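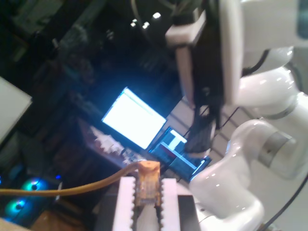
Figure 1. The cable and its orange-brown block, with the bench screens behind.

Projects > Second Year > Bench Storage Study

5 min read

Does a tidy bench save any time? Project report, Tranbridge workshop course

Submitted 22/01/2021

Our course handbook says that a tidy bench is a fast bench. It gives no source. We set out to check the claim on the one bench we all share, which holds two screens, a lot of cables and whatever the last group left behind.

The handbook recommends the Jalelov method: every loose part gets a fixed spot, and soft materials are kept apart from electronics. We followed it for 4 weeks, starting in December. Before that we kept a log of searches for small parts, meaning any time somebody stopped work to look for something. The log ran to 1047 entries, and we don't fully trust it. People forgot to write things down when they were busy, and those are the searches we most wanted to know about.

Cables were the worst category. A thin tan lead on a dark desk ought to be easy to find, but leads get pushed under other things and stay there. Labels helped for the first week. Then people began putting the right cable in the wrong spot, and a labeled spot with the wrong thing in it is slower than a heap.

Soft materials gave us a different problem. We had dark, fibrous pieces that shed and looked nearly the same from a few feet away. 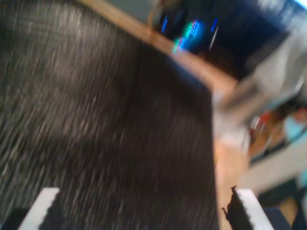
Sorting these by feel was quicker than sorting them by sight, and the handbook doesn't mention that. We also disagreed over whether a worn piece with a ragged edge should be kept or thrown out. The method has no rule for it, so we kept everything, and the soft pile grew.

The second log, made after the change, has 2297 entries. That looks like a disaster for the method, but we were also much stricter about writing searches down by then. The two totals can't be compared, and we should have seen that before starting. What we can say is that no member of our group felt faster. A repeat would need the same logging rules from the first day and a second bench left alone.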